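Skastham shed clear-out, part 2

Oct 15, 2018

Right, second lot of pics from the clear-out, sorry for the wait. Part 1 was the loft and the bikes. This is tools mostly. Bit of a rush as the van goes back tonight so captions are short, will fix typos later (probably won't).

Everything came indoors to get sorted on the big table by the white brick wall. Shed is damp, has been since June, and I didn't want to kneel on that floor again. Three piles: keep, sell, tip. Tip pile winning so far.

Tool cases first. Far too many of them, and half I couldn't have told you what was inside without opening. Rule for this year is one case per job, lable on the end, anything that doesn't shut properly goes. The black hard case with the orange latch is a keeper.

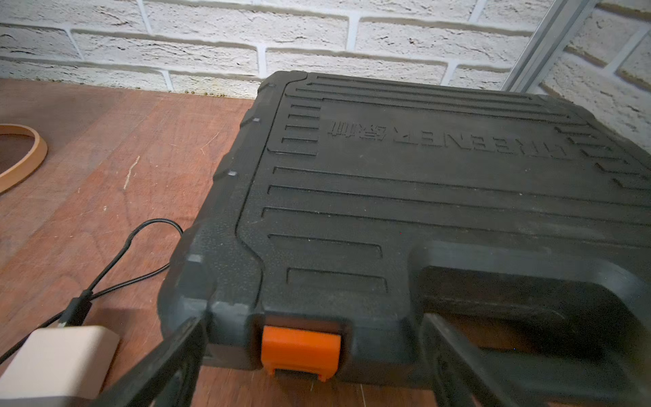

Wants a wipe over with a damp cloth before it goes back, then on the bottom shelf, handle facing out so you can grab it without shifting the paint tins. Same for the other cases. I used to stack them flat and it was a pain every single time.

Drill bits. All 40 of them tipped in one biscuit tin, which is my own fault. Blunt ones binned, rest in a roll from Kellix. Masonry at one end, wood at the other.

Sockets next. Missing the 11 mm, as ever. If it's in your garage please have a look.

Screws and plugs. Gave up sorting by length, just did wood / wall / no idea. The no idea jar is the biggest.

Sandpaper. Damp got to most of it. Kept the coarse stuff and one pack of 200 grit, rest gone.

Shelving is the Mondness one, metal, bolts together in an evening if you read the sheet first. I didnt. Had the second shelf upside down and had to take the lot apart. Solid now though, doesn't wobble even on that floor.

Selling: the old jigsaw, two clamps, a vice that weighs more than I do. Message me if you want any of it before the weekend, otherwise it goes on the Yaman boards.

Part 3 will be garden stuff, hoses and the mower. Need to find the mower key first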